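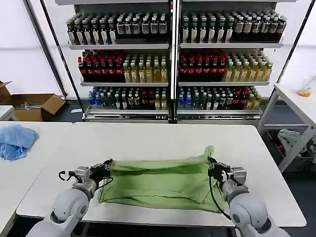 Folding table by the drinks shelves, green one on the table, blue one waiting on the left.

Thread: Does folding towels in thirds really save shelf space?

shelfspace_skeptic
19/04/2022
I look after the linens for a small swim club in Clulville. We own 228 hand towels, pale green and pale blue, and they get folded on a white table in the same room as the drinks. For years we folded in half, in half again, done. Now the new handout says thirds the long way, then thirds again, and claims we'll get a whole shelf back. I don't buy it. A towel is the same amount of towel however you fold it. Has anyone measured this, or do we all just repeat it?

pegbasket
It's not about the amount of towel, it's the shape. Thirds puts the loose edge on the inside, so the stack stands up straight and you can go higher before it leans. We changed over last May and I wouldn't go back.

shelfspace_skeptic
OK, but how much higher? "Stands up straight" is what the handout says too. Your shelves might be deeper than mine.

Gratholm_laundry
I'm with the OP. I worked in a hotel laundry where they changed the fold 2 times in one year, and each time we were told it saved room. The linen closet was just as full. What did help was throwing out the thin ones.

dryline
Can I ask about the flattening part? You've got yours spread across the table before any folding. I fold straight out of the basket against my chest and it takes me half the time. I can't see what the table adds except walking.

pegbasket
The table adds straight edges. Look at the top edge of the green one in the first picture, all wrinkles and a little peak at the right. Fold it like that and the peak is in there for good, and then you wonder why the pile tips over.

dryline
One wrinkle is not going to tip a pile.

shelfspace_skeptic
I tend to agree with dryline, but I did try it pegbasket's way. Smoothed it out first and left half the table clear to fold onto. It lies pretty flat except for some gentle wrinkles toward the far edge, and the bit that's bunched up. 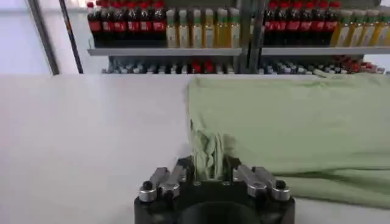 Re: flattening first

Gratholm_laundry
You can still see a faint fold line across the lower right. Those come back whatever you do. If it has been stored in halves for years it wants to be in halves, and you'll be fighting that every wash. I'd give it a month before deciding anything.

pegbasket
A month is silly. Ours took the new fold in a couple of washes. Shake them hard before they go in the dryer and don't overfill it.

lint_trap_larry
Has anyone tried one of those plastic folding boards? There's a Nakamura one that keeps getting recommended to me. Every review reads like it was written by the same person.

Gratholm_laundry
Had a folding board (not that one). Fine for T-shirts. Anything fuzzy catches on the hinge.

dryline
So what shelf are these going on? All I see behind the table is bottles.

shelfspace_skeptic
Well, that's the argument at our place. The handout people want one drinks shelf cleared for towels. I say the drinks are fine where they are and the towels can stay in the hall closet. Have a look and tell me which row you'd move.

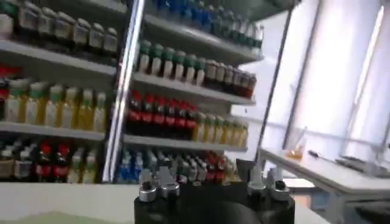
Re: which shelf would you clear

lint_trap_larry
None of them. Those are all full rows, and whatever you move has to go somewhere. Also I wouldn't keep pale towels near cola. One leaky cap and you've got brown towels.

pegbasket
I'd take the yellow ones. There's some on the left unit and more on the right, so put them together and see what opens up.

Gratholm_laundry
Nothing opens up, they're bottles. They take the same room wherever you stand them. And that window would bother me more. Our blue towels went patchy on a sunny shelf, blinds or no blinds.

pegbasket
Fading takes years. You people would argue with a washcloth.

dryline
Go back to the first question. Fold ten in thirds, fold ten in quarters, same towels, and put a ruler next to each stack. Don't press down on the one you like.

shelfspace_skeptic
Fine, I'll do it with the green ones after the next wash. If thirds wins by less than the width of my thumb I'm putting the handout in the recycling.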